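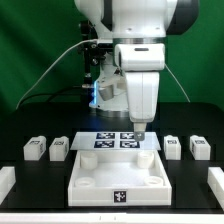 Runon asked whether the four-post tray can be ordered without the marker plate, and whether the posts are all one height. The tray is sold alone under the same listing. The posts are not one height: the back pair is taller, the front pair is shorter with ring-shaped, hollow tops.

## Cloltar tray and plate set

The set has two parts, an open tray and a thin plate. It is used for practice in placing a flat part onto a fixed support.

**Tray.** White, square, shallow, with raised walls. One post stands near each corner. The front wall carries a single square marker tag.

**Plate.** Translucent square sheet carrying four square marker tags, two by two, each with a black border. Wipe with a dry cloth only -- solvent lifts the tags.

| Item | Value |
|---|---|
| Part number, set | 421 |
| Tray weight with posts | 35 g |
| Rated placements per plate | 3000 |
| Spare plates in box | 3 |

The placement rating applies to the plate only. Ciltasden stocks replacement plates in single packs. Trays from the July batch accept the same plates as earlier ones.

## Panel finish

White panels from the Esteves line are listed separately and don't ship with the set. The face is smooth and matte, off-white with a slight cream tint. A thin straight groove follows the long edge and separates a narrow beveled strip from the broad face. The raised inner lip turns at the corner and forms a recessed step -- check it for dust before fitting. 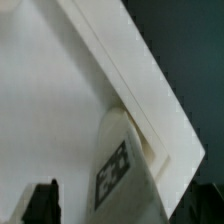
## Ordering

Order by part number. State "tray only" on the order line if the plate isn't wanted. Panels go on a separate line and ship flat. Opened plate packs can't be returned.

Page revised 1/14/25.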